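Lucimara Quintana to headline Lillmont music weekend in November

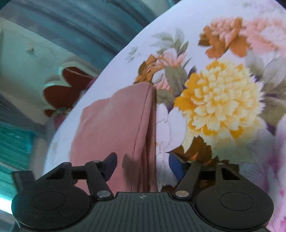
A dusty-pink cloth over a floral-patterned fabric.

Singer Lucimara Quintana will top the bill at the Lillmont Weekender in November, with 12 acts playing across two stages at the Metwally Hall and its courtyard.

Quintana will perform songs from her new album, Lustska, with a four-piece band. It will be her first show in the town.

"I've wanted to play Lillmont for a long time," she said. "The band will do the whole record, then some older songs – whatever people shout for."

Support comes from the guitarist Nidia Arboleda, who opens the main stage at 2pm, and the local brass group Edetti. Arboleda will also lead a free songwriting workshop for under-18s. Places must be booked in advance.

Doors open at noon on both days. Day and weekend tickets are on sale now from the Metwally Hall box office. Children under four go free – no ticket is needed.

Press passes and interview requests: Metwally Hall press office.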